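Section 4. Fitting the Trekeck Hand Capture Set

This section applies to the Trekeck glove set, supplied by Brindbridge, when used with the Curavstead recording software. Complete Section 3 (Charging and Pairing) before proceeding.

4.1 Preparing the work surface

1. Select a table with a plain, matte top. Strongly patterned surfaces reduce the accuracy of controller tracking.
2. Leave clear floor space on the operator's side of the table.
3. Place the objects to be handled within easy reach of a seated or standing operator. Thin, flat items should be included in the first session, as they are the most demanding to grasp in gloves.

CAUTION: Do not use the set near liquids. The wrist units are not sealed.

4.2 Fitting the gloves

1. Remove rings, watches and bracelets.
2. Put on the left glove and seat each fingertip fully before closing the wrist strap.
3. Strap the left controller to the back of the hand with its buttons facing outward.
4. Route the finger cables around the outside of the glove. Cables must not cross the palm.
5. Repeat steps 2 to 4 for the right hand.

Note: The wrist strap may be worn over a sleeve or on bare skin. If it is worn over a sleeve, smooth the fabric flat before tightening. 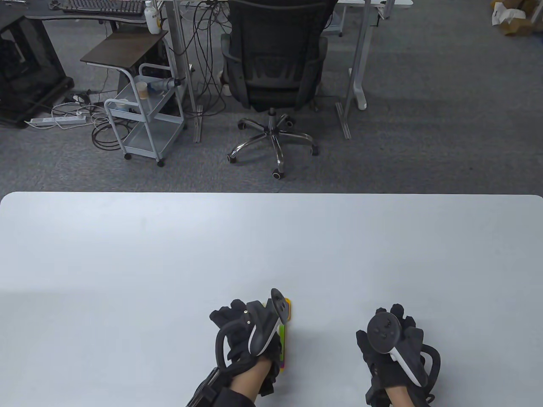
4.3 Calibration

1. Start Curavstead and choose New Operator.
2. Hold both hands flat above the table for 12 seconds, fingers together.
3. Spread the fingers, close them into a fist, and open them again when prompted.
4. Touch the thumb to each fingertip in turn.
5. Save the profile under the operator's name.

Calibration shall be repeated whenever the gloves are removed or a controller shifts on its strap. If the software reports error 375, check that the finger cables are fully seated at the wrist and start again from step 2.

4.4 Storage of recordings

Each operator profile holds up to 1,000 recordings. Further recordings are refused until earlier ones have been exported. Exported files are not removed from the profile automatically.

4.5 Service

Straps and finger cables may be replaced by the user. All other repairs are to be carried out by the Grajales service center. Requests should be addressed to Yaneth Espinoza, Product Support, and must state the serial number printed inside the left cuff.

Section revised 10 July 2019. Approved by Somkiat Rungrueang, Technical Publications.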